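Inicio | Índice | Unidades | Glosario | Soluciones | Contacto

Este sitio utiliza cookies propias para recordar la última página leída. Si continúa navegando, acepta su uso. Aceptar | Configurar

Unidad 4. El volumen y su medida

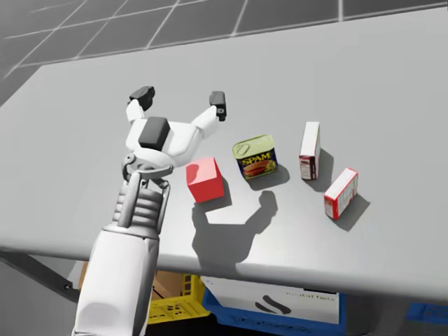 Figura 4.1. Cubo rojo sobre una mesa gris claro. Imagen generada por ordenador.

En la unidad anterior se estudiaron las superficies y se aprendió a calcular el área de las figuras planas más corrientes. En esta se pasa de las dos dimensiones a las tres. Se tratará del espacio que ocupan los cuerpos, de las unidades con que se mide y de la relación entre el volumen de un cuerpo y la capacidad de un recipiente.

El cubo es el cuerpo que se toma como patrón. Tiene seis caras cuadradas e iguales, doce aristas de la misma longitud y ocho vértices. Basta conocer una sola medida, la arista, para calcular todas las demás: el área de una cara, el área total, la diagonal y el volumen.

4.1 Un problema de almacén

El pueblo de Marulanda guarda el grano de la cosecha en un almacén de planta rectangular. Durante muchos años el grano se midió por cajones. Cada familia llevaba el suyo, y los cajones no eran iguales. Cuando dos vecinos entregaban diez cajones cada uno, se les anotaba la misma cantidad, aunque uno hubiera entregado bastante más que el otro.

El encargado del registro, Jhun Bañez, propuso que todos usaran un único cajón con forma de cubo, de 42 centímetros de arista por dentro. Se construyeron dos, uno para la entrada del almacén y otro para el molino de Arnier, adonde se enviaba parte del grano. A partir de entonces las cuentas de los dos lugares se pudieron comparar.

El ejemplo contiene las ideas principales de la unidad. Medir un volumen es averiguar cuántas veces cabe en él otro volumen que se toma como unidad. La unidad debe ser la misma para todos los que miden. Por comodidad se elige un cubo, que se puede apilar en filas y en capas sin dejar huecos.

El cajón de Marulanda era una unidad local. Servía para entenderse con Arnier, pero no con un comprador de otra comarca. Para evitar esa dificultad se emplean las unidades del sistema métrico, que se repasan en el apartado 4.3.

4.2 Volumen, capacidad y masa

En el lenguaje diario estas tres palabras se confunden. Conviene separarlas desde el principio.

El volumen es la cantidad de espacio que ocupa un cuerpo. Una piedra, un ladrillo o un trozo de cera tienen volumen.

La capacidad es lo que puede contener un recipiente. Una botella de vidrio grueso y otra de vidrio fino pueden tener el mismo tamaño por fuera y distinta capacidad. Por esa razón, al dar las medidas de un cajón, se debe indicar si están tomadas por dentro o por fuera.

La masa es la cantidad de materia de un cuerpo y se mide en kilogramos. Dos cubos con la misma arista tienen el mismo volumen, pero su masa será distinta si uno es de hierro y el otro de corcho. La relación entre masa y volumen se llama densidad y se estudiará en la unidad 5.

El volumen de un sólido no cambia al moverlo de sitio, al girarlo o al apoyarlo sobre otra cara. Tampoco cambia si se corta en trozos y se juntan después todos los trozos, siempre que no se pierda material. Un pedazo de plastilina puede tomar forma de bola, de cilindro o de cubo y su volumen sigue siendo el mismo.

4.3 Las unidades

La unidad fundamental de volumen es el metro cúbico, que se escribe m³. Es el volumen de un cubo que tiene un metro de arista.

Para cuerpos pequeños se usan el decímetro cúbico (dm³), el centímetro cúbico (cm³) y el milímetro cúbico (mm³). Cada unidad equivale a mil unidades de la inmediata inferior:

1 m³ = 1000 dm³
1 dm³ = 1000 cm³
1 cm³ = 1000 mm³

El número mil se comprende si se imagina un cubo de un decímetro de arista lleno de cubitos de un centímetro. En una fila caben diez. En una capa caben diez filas, es decir, cien cubitos. Y en el cubo entero caben diez capas, que suman mil.

El error más frecuente al cambiar de unidad es multiplicar por diez, como se hace con las longitudes, o por cien, como se hace con las superficies. Antes de operar, conviene comprobar si el exponente de la unidad es uno, dos o tres.

La capacidad se suele expresar en litros. Un litro equivale a un decímetro cúbico, y un mililitro a un centímetro cúbico. Un metro cúbico contiene, por tanto, mil litros.

4.4 Volumen del cubo

Si la arista de un cubo mide a, su volumen se obtiene multiplicando la arista por sí misma tres veces:

V = a × a × a = a³

De aquí procede la costumbre de leer a³ como «a al cubo».

Ejemplo 1. Calcular la capacidad del cajón de Marulanda.

La arista interior mide 42 cm.
V = 42 × 42 × 42 = 74 088 cm³

Para pasar a litros se divide entre mil. La capacidad es de 74,088 litros. En el registro del almacén se anotaba 74, sin decimales, y con esa cifra se hacían las sumas. En un solo cajón la diferencia no llega a una décima de litro. En 200 cajones ya es de 17,6 litros.

Ejemplo 2. Un depósito cúbico tiene 2 m de arista interior. ¿Cuántos litros de agua contiene cuando está lleno?

V = 2 × 2 × 2 = 8 m³
8 m³ = 8000 dm³ = 8000 litros

Obsérvese lo que ocurre al duplicar la arista. Un cubo de 1 m de arista tiene un volumen de 1 m³, y el de 2 m tiene 8 m³. La arista se ha multiplicado por dos y el volumen por ocho. El área total, en cambio, pasa de 6 m² a 24 m², de modo que se ha multiplicado por cuatro.

4.5 Volumen del ortoedro

El ortoedro, o paralelepípedo rectángulo, es el cuerpo que tiene forma de caja. Sus seis caras son rectángulos y las opuestas son iguales. Se calcula su volumen multiplicando el largo por el ancho y por el alto:

V = l × b × h

Las tres medidas deben estar expresadas en la misma unidad. El cubo es el caso particular en que las tres coinciden.

Ejemplo 3. El canal de riego de Zallville se ha revestido en un tramo de 200 m de largo. La sección es rectangular, de 2 m de ancho y 1,5 m de profundidad. ¿Qué volumen de agua cabe en el tramo?

V = 200 × 2 × 1,5 = 600 m³

Si el agua solo llega a la mitad de la profundidad, el volumen se reduce también a la mitad, 300 m³.

Actividades

1. Expresa en centímetros cúbicos: 3 dm³; 0,5 dm³; 0,042 m³.

2. Halla el volumen de un cubo cuya área total es de 150 cm². Calcula primero la arista.

3. La fábrica Mimura envasa jabón en pastillas cúbicas de 4 cm de arista. Las coloca en cajas de 40 cm de largo, 20 cm de ancho y 12 cm de alto. ¿Cuántas pastillas caben en cada caja?

4. Un cajón cúbico tiene 42 cm de arista por fuera y sus paredes, incluido el fondo, tienen 1 cm de grosor. No lleva tapa. Calcula su capacidad en litros y compárala con la del ejemplo 1.

5. Explica con tus palabras por qué el volumen se multiplica por 27 cuando la arista de un cubo se triplica.

6. Busca en casa tres envases que indiquen su capacidad. Mide los que tengan forma de caja y comprueba si el resultado se acerca a lo que dice la etiqueta.

Las soluciones de las actividades 1 a 4 se encuentran al final del libro.

Contenidos relacionados
Unidad 3. Áreas de figuras planas
Unidad 5. Masa, volumen y densidad
Unidad 6. Prismas y pirámides
Anexo B. Tabla de cuadrados y cubos
Hoja de repaso: cambios de unidad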